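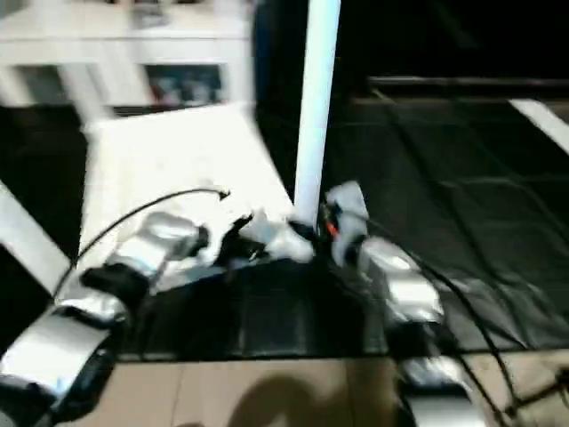
Coasts Islands Towns Getting there Maps

Travel > Coasts > Herrero Bay > Plullent Beach

Plullent Beach is a strip of gray sand on the north side of Herrero Bay, below the town of Nikel. Brochures call it the longest unbroken beach on the bay, a claim that depends on ignoring the creek that crosses it. The town survey gives a length of 2542 meters. Hotel signs give 3596, a figure that seems to include the harbor wall and the rocks past it.

Access

A bus runs from Nikel to the east end of the beach. The timetable promises a trip of "minutes," without saying how many. The last bus back leaves at 6:40 p.m., and visitors who trust the later time posted at the pier usually end up walking.
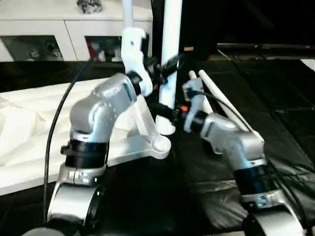
The west end can be reached only on foot, by a path from the village of Pidus that floods at high tide.

Name and history

The name is often said to come from a shipwrecked captain. Local historian Araceli Tejada found no such captain in the harbor records, and the story does not appear in print before the first hotel opened. She thinks a farm name is more likely -- though her evidence for the farm is thin too, resting on two letters.

Swimming

Guidebooks describe the water as calm all year. Travel writer Tyra Hedlund, who visited in February, reported surf strong enough to close the beach for most of her stay. Lifeguards work in summer only. 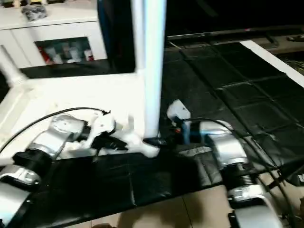
Two robot arms and a crumpled white object beside a white pole.

See also: Herrero Bay; Pidus

Last updated: February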